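Skistus paired hand-held grippers: assessment after one term of use

The Skistus pair was acquired by the Prarkcombe teaching laboratory to collect examples for a policy that handles light, nested items. This review covers its use for that purpose only. It does not consider the single-gripper version, and it does not compare trained policies, which will be reported separately.

Contents and setting up

The set comprises two grippers, one for each hand, with a triangular plate on top of each, two cables, a spare set of finger pads and a printed guide. The guide is short and assumes that the reader has already installed the recording software. Ours had not been installed, and the first afternoon was lost to it. Once the software is in place, a new operator can be ready in 20 minutes, most of which is spent on the opening and closing check for each hand. This check must be repeated whenever a gripper is unplugged. The guide mentions the point once, in a footnote on the page for storage.

Collecting examples

Our task was cup separation: take one cup from a nested stack, set it down, and return both hands to the starting position. The target was 500 accepted examples from 3 operators. We reached it in June, having discarded 267 attempts along the way. The majority of the discarded attempts fell into two groups, those in which a pair of cups came away together and those in which the operator began to move before the recording had started. The second group is a fault of the software, which gives no sound at the start of a take. Jelberg's recorder does give one, and operators who had used it before missed it.

The grippers are well balanced and may be held palm up or palm down. Operators reported little strain in the first hour and a good deal in the second, chiefly in the thumb. We now limit sessions to 45 minutes. The fingers close smoothly and with enough feel that a thin plastic wall can be held without crushing it, and in this respect the product is better than anything we have tried at the price.

Wear and repairs

The finger pads are the weak part. The covering on the inner face begins to lift at the edge well before the stated life of 2,000 closures, and a lifted edge matters a great deal with cups, where the pad has to slide between two rims. Replacement takes a few minutes with the supplied key. Soltani sells a thicker pad that fits the same holes; we tried one pair and found it durable but too bulky for nested items. The linkage arms and their bushings have needed no attention.

The cables are adequate in length for seated or standing work at a table of ordinary depth. They leave the gripper on the side nearest the operator and should be allowed to hang over the table edge — a cable drawn across the working surface will sooner or later drag something with it.

Quality of the recordings

Hand position was recorded reliably throughout. The view from the gripper is wide and includes both fingertips, a considerable help when sorting takes afterwards. Pale objects on a pale table are harder to pick out in that view, and laboratories with a choice of surface may prefer a darker one.

Recommendation

The pair is recommended for two-handed collection with light objects, on condition that spare pads are ordered at the outset. Departments planning long sessions should budget for a second set. We would ask the maker to add a start tone and to move the cable check to the front of the guide. 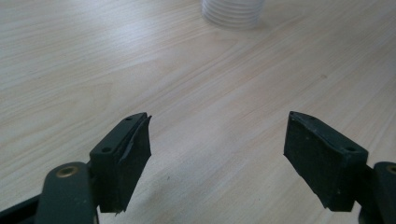
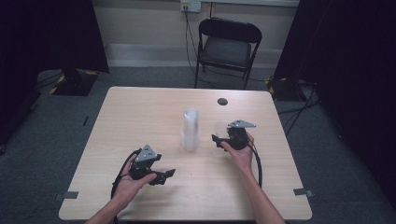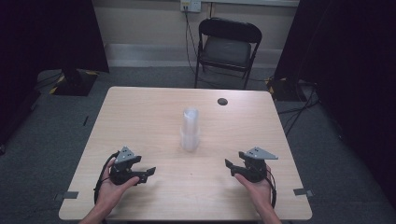
Cup separation task, Prarkcombe teaching laboratory

Ezekiel Begay
Equipment Reviewer, Prarkcombe teaching laboratory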